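Catalina Lucero
Mon 19 June

ok so I have been learning to make my grandmother's sourdough for real since November and I have Feelings about it, so here's a thread. Get a snack.

1/ First thing. Every recipe on the internet is written for somebody with a 78 degree kitchen. Mine is not that. I live on the north side of the building in Cleresholm and my starter spent its first winter basically asleep. I'd feed it at breakfast and by dinner it had one bubble. ONE. I took a photo of the bubble and sent it to my mom.

2/ The starter is named Bach. My brother named him. He was going to be Doughlores and I got outvoted at Thanksgiving dinner, which I'm still a little mad about.

3/ What finally woke Bach up was rye. I swapped a big spoonful of the white flour for whole rye at each feeding and in 5 days he was climbing out of the jar. I put a plate under the jar now. Please learn from my shelf.

4/ Amounts, since my DMs are full of this: equal weights of starter, flour and water. By WEIGHT. I did cups for the first two months and every loaf was a different animal. Get a scale, it doesn't have to be a nice one. Mine is a hand-me-down and the tare button sticks.

5/ My bread notebook has a page for every bake and I've gone back through it this week. So many entries just say "flat??" with two question marks. There's one in January that says "tastes like a basement" and I remember that loaf. We ate it toasted with a LOT of butter.

6/ The flat ones were underproofed. I was so sure they were overproofed! I kept cutting the rise shorter and shorter and making it worse. If you slice it and there's a couple of giant caves up top and it's tight and gummy everywhere else, let it go longer next time. I wish I had that tattooed on my arm.

7/ Dough temp matters way more than the clock. My grandma never timed anything, she'd poke it with a knuckle and go back to her crossword. I bought a little probe thermometer and wrote the number down every time, and after a couple months I could mostly tell with my knuckle too. So I guess we got to the same place, she just saved herself the batteries.

8/ Surface stuff. I used to flour the whole counter like it was snowing and then wonder why my dough wouldn't hold a shape. You want it to grip a little so you can drag it toward you and pull the top tight. Smooth tabletop, damp hands, bench scraper, barely any flour.

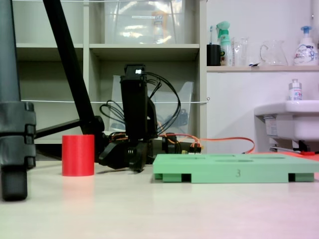 Light table, red cylinder, green tray on its little feet.

9/ Shaping took me forever. I watched so many videos of people with beautiful forearms flipping dough around like it weighed nothing. What worked for me was doing it slower than felt normal. Fold the sides in, roll it up, leave it alone for a while, then tighten it. If it tears, stop. Cover it and go fold laundry.

10/ The overnight fridge rest is the best part of the whole deal and I will not hear otherwise. The flavor gets so much better, and cold dough is a million times easier to score. Mine goes in after dinner and comes out when I'm having coffee. 14 hours is my favorite but I've pushed it way past that when I slept in and it was fine.

11/ Scoring: one long confident cut off to the side. I did a wheat pattern once. It looked like a fern that had been in an accident. One cut.

12/ I bake in a Dutch oven, lid on and then lid off. It's a Turkex, the deep one, I got it at a yard sale with no knob on the lid so I screwed in a cabinet knob from the hardware store (metal!! please do not put a plastic one in a hot oven). If you don't have one, a roasting pan flipped upside down over a baking sheet gets you pretty close.

13/ Put a cookie sheet on the rack under your pot. That's it, that's the tip. My bottoms were coming out black and so hard I was sawing at them, and the cookie sheet fixed it the very first time.

14/ And then WAIT to cut it. I know. I know!! I live with people who stand there holding the butter knife. But it's still cooking in the middle when it comes out, and if you cut it hot it goes gluey. Make them set the table or something.

15/ Discard: I quit throwing it out in February. It goes in a jar in the fridge and on Saturdays it's pancakes. Egg, a little sugar, salt, baking soda at the very last second so it foams up. The thin lacy edges are the best bite of my week.

16/ Did I get grandma's loaf? Kind of. The crust is right. The inside is more open than hers, and my aunt says hers was a bit sour and mine's more mild. Aunt thinks she used the potato water. I'm trying the potato water next, will report back.

17/ If yours is coming out like a hockey puck, it's ok. Make croutons. I had so many croutons this winter I was giving them away in bags. Feed your starter, write stuff down, put the cookie sheet in.

ok that's the thread, my dough is ready to fold

Comments

marnie_bakes: the COOKIE SHEET. I've been sanding the bottoms of my loaves for a year

tobyk: My grandma did potato water too. Let it cool all the way first or you'll cook your starter, ask me how I know

Lou in the valley: Doughlores was robbed

p.ostrander: What rye are you using? The one at my store is really coarse and my starter just sits there looking offended

Catalina Lucero: @p.ostrander the Ferer one, fine grind, in the paper bag! coarse works too, it's just slower

juniper77: cut mine hot again last night. no regrets. a few regrets

More from Catalina Lucero
Saturday pancakes, the long version
I tried to grow tomatoes on a north-facing balcony
Soup that is mostly croutons
What's in my freezer and why is it all bananas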